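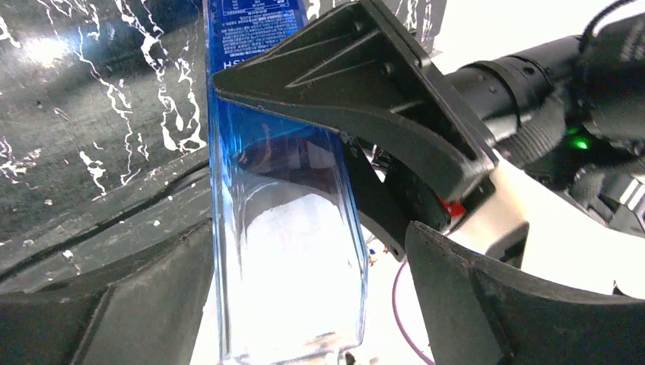

Figure 3. Wrist camera view of a clear bottle held between the gripper fingers.

4.2 Bottle Racking Task

The student team, led by Ostap Maksymiv, chose bottle racking as the second task of the Stistholm course project. Two arms share one tabletop and place bottles in a rack with diamond-shaped cells. Each student group recorded 45 demonstrations by teleoperation. Clear bottles were kept in the set, as reflections along their walls make the grasp point hard to judge (Figure 3). The full workspace is shown in Figure 4.

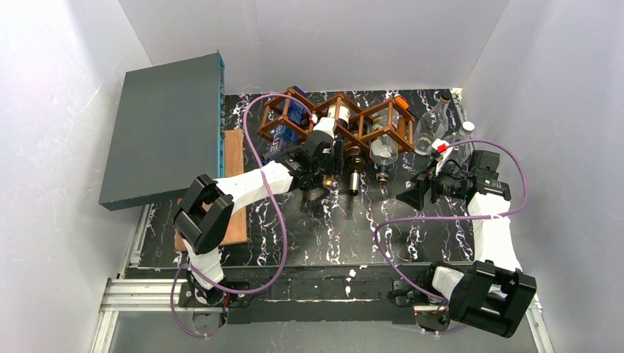 Figure 4. Workspace with both arms and the wooden rack.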